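March 2019

Bad day on the arm. It dropped out twice before lunch and once after, all three times with the same code, 281, which the Greser manual lists as "grip feedback lost" and says nothing more about.

The first time I thought it was me. I had the speed up higher than usual to get through the pick list, and I brought it back down and restarted. It ran 234 cycles clean. Then on the next one it closed, stopped, and opened again by itself on the way up. That last part is what I don't like. A stop I can live with. The hold setting is supposed to keep the fingers shut when feedback goes, and it has done that every time since we set it up in October. Today it let go.

Nothing was broken. The part fell a few inches onto the table and I picked it up. But I had been reaching in not long before that to straighten the blue sheet, with the arm paused and not powered down, and I kept thinking about it all through lunch. Paused is not off. I wrote that on tape and stuck it on the pendant.

After lunch I went over the cable from the wrist to the controller and wiggled every connector. Couldn't make it fault by hand. I put it on slow and watched the wrist camera on the monitor while it came in on the black piece by the blue sheet, fingers nearly together.
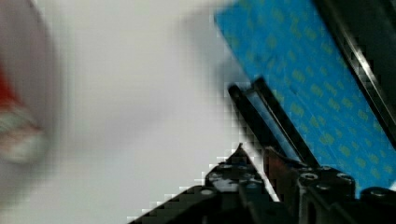

Sikder's answer came in a little before three, and it was that code 281 is nearly always the wrist connector, that the pins back out a hair with vibration, and that wiggling it by hand proves nothing. The hold setting should still have worked, the note said, and if it didn't, stop using the arm until the log has been read.

So I stopped. I pulled the log off the controller, 891 lines for the morning alone, and sent the whole thing over. Reading it myself I found the feedback signal going in and out for a good while before the first fault, very short gaps, too short to trip anything. I don't know what that does to the hold setting. It may be that the controller restarts the grip routine when the signal comes back, and the routine starts with fingers open. That would fit. I wrote it in the email as a guess.

Ordered a new wrist cable from Dreltden. Two days if it's in stock. The old one has over 501 hours on it and I can't find anywhere how long they are meant to last.

Powered down at the wall, not the pendant. Hung the tag on the switch. Swept up, put the parts back in their tray, and left the sheet where it was.

Tomorrow: call Grullthorpe and tell them the run will be late. Look for the spare connector kit, top shelf or the gray cabinet. Ask about the hold setting again if there's no reply by ten.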